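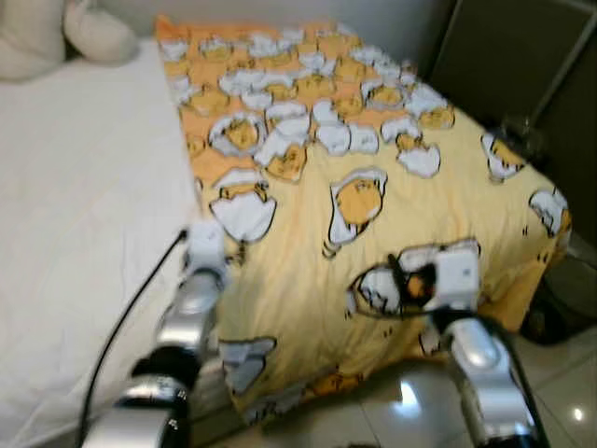
Figure 2. Bed with a fitted-out top layer used in the study: white sheet, white pillow, and a printed comforter that hangs over the side of the mattress.

3.2 Bedding and starting layouts

All bed-making trials used a common household set made up of a sheet, a pillow, and one comforter. We chose printed comforters for most of the trials. A print gives raters fixed points to look at when they judge whether the cover is straight, and it shows which end is the top. The comforter in Figure 2 has a deeper orange band at one end and a paler yellow field below it, with egg characters packed closely in the band and spaced farther apart in the field. Raters in the Kiltbridge pilot had trouble agreeing on the direction of plain covers, and we dropped those covers after December.

The comforter was never laid out flat at the start of a trial. Starting layouts were drawn from a list of 40, grouped by how much of the bed was left uncovered and by how far the comforter hung past the mattress. Figure 2 belongs to the group we call side drape. Part of the white sheet is open, the comforter lies over the right half of the bed, and the fabric sags past the mattress edge. Small folds near the lower edge were left alone, as were creases in the sheet.

3.3 Scoring

A bed was scored on coverage, overhang, and surface. Coverage is the share of the sheet, not counting the pillow area, that lies under the comforter. Overhang is the difference in hanging length between the two long sides. Surface is a rating of folds and bunches, following the Niskanen scale with its two lowest grades merged. We merged them after raters used them almost interchangeably in the pilot.

Of 198 trials, 163 were kept for analysis. The rest were dropped when the sheet had come loose at a corner, which made the coverage measure unreliable. Side drape layouts lost nearly the same share of trials as the other groups.

Overhang was the hardest measure to take. A thick comforter bends outward at the mattress edge before it falls, and a tape held against the side reads short. We followed the Kedine procedure and measured along the fabric from the top edge of the mattress.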